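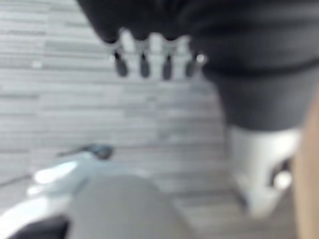
Glenys Pomare is running late, and when she finally drops into the chair across from me at the Birkett Street café she's carrying two film cans, a bike helmet and half a sausage roll. "I had to take a phone call about splices," she says. "Sorry. You'd be amazed how long people can talk about splices."

I wouldn't, as it happens. I've wanted to interview Glenys ever since I saw her film Flenari at a festival a few years back, in a theatre so cold that half of us kept our coats on. If you haven't seen it (and not many have, it never got a proper release), it's 80 minutes of a woman walking home through a harbour town after the last ferry has gone. There's hardly any dialogue. A dog turns up. I loved it to bits, and I've bored a lot of friends about it.

Her new one, Plelen, is longer, louder and in colour, and she's a bit nervous about that.

"People who liked the first one liked it because it was grey and quiet," she says. "Then I go and make this great noisy thing about two brothers who run a roller rink. I've already had one email from a bloke who felt betrayed, and he'd only read the synopsis!"

I ask where the rink came from. She grew up near one, she tells me, though she was never any good on skates and mostly sold chips at the counter. What stayed with her was the sound of the place before it opened, when the owner would test the speakers by playing the same organ record right through.

"I'd forgotten all about it. Then I was in a hardware shop, looking at hinges, and that tune came on the radio and I had to go and stand in the paint aisle for a while. I wrote the first scene that night. It's still in the film, pretty much as I wrote it, except that the brother was a sister then."
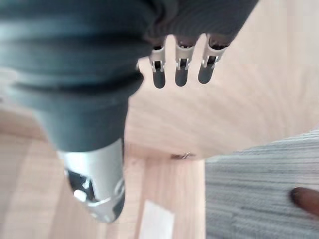

The brothers are played by two actors who had never met before rehearsals, and Glenys kept it that way on purpose. She had them write letters to each other in character for the whole of March. Real letters, with stamps. One of them wrote four pages a go and the other sent back postcards, and by the time they got into a room together the short-tempered one already had a grievance to work with.

"He was really cross about the postcards," she says, delighted. "I could have kissed him."

Most of what I want to talk about, though, is the look of the thing, and for that we need Ashok Upadhyay. Ashok has shot both of Glenys's features and joins us by phone halfway through the second coffee. He's got a lovely dry way of talking and I suspect he's the only person who ever tells her no.

"She wanted the whole rink in one shot," he says. "Every time. I'd say, Glenys, we have three lamps. And she would say, well, put them further away."

There's a scene near the end, the one everybody's going to mention, where the camera goes round the floor with the younger brother for the best part of a song, and the colours shift from orange to a kind of bruised purple without a cut. I assumed it had been done afterwards on a computer. Ashok sounds almost hurt when I say so.

"No, no. Gels. Two people with coloured gels, walking backwards. It took 62 takes across two nights and the one in the film is the fourth."

"The fourth!" says Glenys. "I made them do another fifty-eight. I'm a monster."

"You are thorough," says Ashok, after a pause.

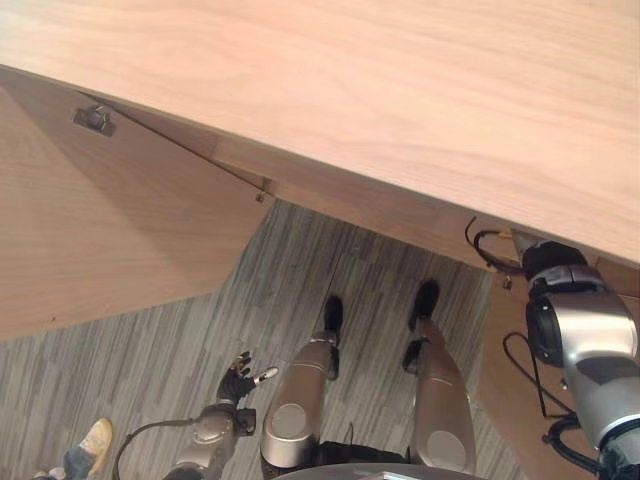

Reading time: 5 min

They cut the film in a rented flat above a dry cleaner's, with an editor who worked mornings only and wouldn't hear of having music on. The first assembly was well over three hours. Glenys describes watching it as being like having your own appendix read out to you (I've thought about that a fair bit since and I still don't know what it means, but I know the feeling). A whole storyline about the brothers' aunt went. So did a wedding. The aunt survives in one shot, holding a tray, and Glenys has been apologizing to the actress ever since.

Money was tight, as you'd expect. Flenari had paid for itself, just, through festival fees and a late sale to television. Plelen was put together from a small grant, a loan from a cousin and an appeal that brought in 397 backers, all of whom get their names in the credits. It makes for a very long crawl. She's set it to the organ record, so I'd stay in your seat.

I ask about her influences and she pulls a face. She'll talk happily about musicals, about the old Saturday serials, about a wrestling program her nan used to watch with the sound off. She won't be drawn on the serious names people like me keep putting beside hers.

"I've seen those films. I like those films. But I see somebody write that I'm having a conversation with them, and I think, am I? I was trying to get the dog to sit."

Is there a dog in this one too?

"There's a parrot," she says. "It's called Potis, in the film and in life. It bit Ashok."

"Twice," says Ashok.

She's already writing the next one, set on a night bus, and she's thinking of going back to black and white for it. Ashok hasn't agreed to anything yet. He'd like it noted that buses are small, that they move, and that there will be nowhere further away to put the lamps. Glenys tells him they'll sort it out, then picks up her cans and her helmet and goes off to ring back the man about the splices.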